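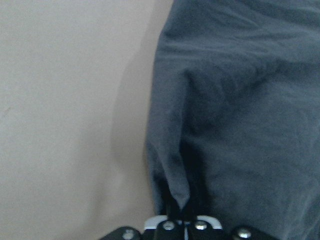 Is a hairline crack the end of a jug? one reader wanted to know, having been told so by a dealer who then offered 30 pounds for it. It isn't, though it does knock the price.

How do I spot a restored spout?
Tap it gently. Glazed pottery rings, filler thuds. Rikirmont jugs had their spouts stuck on by optimists, so expect a thud.

Can I sand off old glue?
Put the Dremel down. Soak the join overnight and be patient.

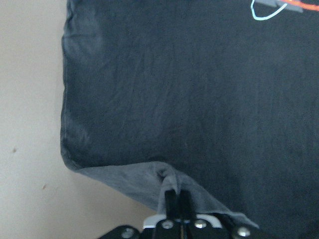
If it still won't shift after 33 hours, it's probably epoxy, and you have my sympathy.

Do you buy Plilard?
Only with lids.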